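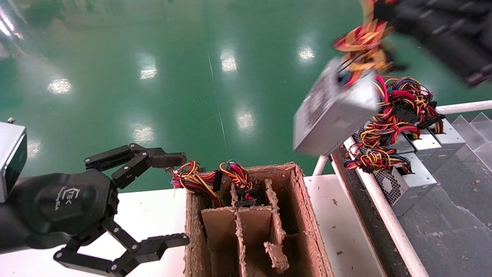

Thread Prev | Thread Next | Date Index | Search | Help

Re: [horkus-users] dropping the slow demos?

Hi all,

On April's batch, Sepehr Nazari wrote:
> We've got 870 power supply episodes now and over 100 of them are
> really slow, mostly people fiddling with the cables. Has anyone
> tried just throwing those out before training? Laurier thinks it
> will help, I'm not so sure.

I'm with you, Sepehr! We tried exactly this at Endham and it went the wrong way for us. I cut the 110 slowest episodes, retrained with the same settings, and the policy got quicker at the plain part (grab the metal case, swing it over to the box) but much worse once the wires got involved. It would lower a unit with its cables hanging over the cardboard dividers and just keep pushing.

When I went back through what I'd cut, most of it was people backing off and trying again — pulling a connector out of the wrong compartment, shifting their grip, that kind of thing. So I'd thrown away nearly all the recovery examples, oops.

What worked better was keeping everything and trimming only the dead time, meaning any stretch where both arms sit still for more than 2 seconds. Marianna has a little script for it that I can send around. It does get confused when one gripper is parked and the other is moving fast, so check a few by eye first.

I haven't tried weighting by speed yet. Caoimhe, didn't you do that on the Coughlan data? Would love to see the curves if you still have them.

Thabiso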